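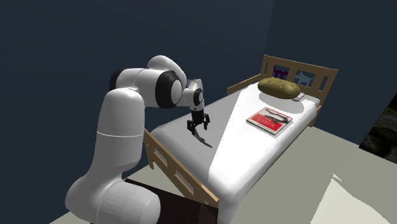

Kirko opens orders for shared robot arm package

Sastness, 12/12/18 — Kirko has opened orders for a package that lets care providers and furniture makers plan a robot arm purchase in simulation before they pay for any hardware. Deliveries of the arms themselves start in February.

The package is called Skososus. It includes a licence for the simulation software, a set of furnished rooms and one arm with a two-finger gripper, to be delivered once the buyer has settled on a mounting position. Bedroom layouts are part of the standard set, with a single bed, a wooden headboard with cat cutouts and loose items on the mattress, among them a book with a red and white cover. Buyers can change the height of the bed, move the arm and swap the items for their own.

Kirko says most of the questions it gets from buyers are about reach and floor space. An arm fixed at the foot end of a bed needs a different base from one fixed at the side, and the base is ordered separately. Changing it after delivery has meant a second invoice and a wait of 6 weeks. Under the new terms the base is confirmed at the end of the simulation stage and the price is held until then.

The software licence can be bought alone and runs for 40 weeks. It covers 300 hours of simulation time, and unused hours can be carried over if the buyer goes on to order an arm. Training for two members of staff is included. Installation, electrical work and the yearly service visit are quoted by site and should be budgeted for separately.

Osman, which handles installation for Kirko, will carry out site surveys from February. Each survey gives the buyer a floor plan, a list of power points needed and a written quote — the quote stays valid for 46 days.

The first batch of arms is limited and orders will be filled in the order they are received. Price lists and order forms are available from the Kirko sales office in Sastness.

Notes to editors

Kirko supplies robot arms and planning software. Osman is a separate company and invoices its own work.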